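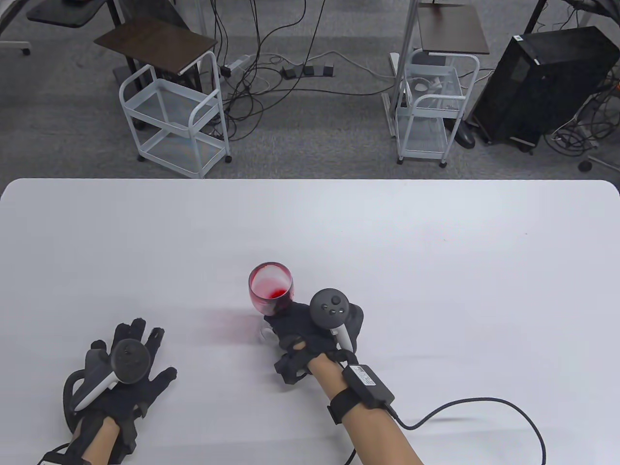 Software Learns to Handle a Tilted Glass

At the Katene laboratory in Nistirton, a small amount of red liquid in a wine glass has become a serious test of control software. The task is simple for a person: grip the stem, tip the glass and set it upright again. For a program, the difficulty lies in clear material, a moving liquid and fingers that hide part of what they hold.

The laboratory's software, Zarine, combines two streams of input. Data gloves report how the fingers bend, while a controller strapped to the back of each hand supplies its position and angle. Zarine aligns both with the camera view and passes the result to a planner, which proposes a motion and a limit on its speed.

The present library holds 3,273 recordings, of which 920 involve glassware. Ewan Stubbs, who leads the planning group, said that timing had required the most work. “A glove reading that arrives late teaches the planner the wrong grip,” he said. A revised clock tool, released internally in December, now flags such readings before training begins.

Transparent objects remain a weak point – the perception module still loses the rim at steep angles. The partner team in Caltitz is testing 17 changes to that module.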